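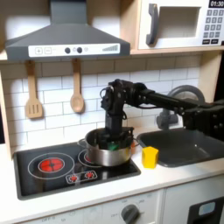 Gripper in the pot, green thing in there with it. Microwave says 01:30.

Jan 22, 2025

Quick one, budget form is due and I've been putting it off all week.

So. Second arm, yes or no. I had 1,000 set aside for the year and figured that was plenty. Then I went thru the receipts. The arm is the cheap part, it's everything hanging off it. Spare servos from Jurčo, 28 each, and I want at least four in the drawer before May. Power supply. Clamps. Cables, always more cables. Shipping from Eltisach was 88 last time and that was for one small box!

Charalambos Gavalas wrote after my last post to say skip the second arm and buy a better gripper. Maybe. Plesasa has one I like but the lead time is up to 17 weeks and I'm not planning a whole spring on that. Dolia is quicker, costs more, and the mounting holes don't match, so add an adapter plate.

The play kitchen stays. Cheapest thing on the list and it gets the most use - pot, sink, knobs, all at a height the arm can get to. Was going to price a real countertop rig and then saw the quotes. No.

Current plan:
Servos first
Power supply
Gripper, if there's anything left
Second arm in the fall, probaly

Ctibor Pešek, if you're reading, I still need the invoice for the bracket set, the accounts people want it with the form. PDF is fine.

More when the servos get here.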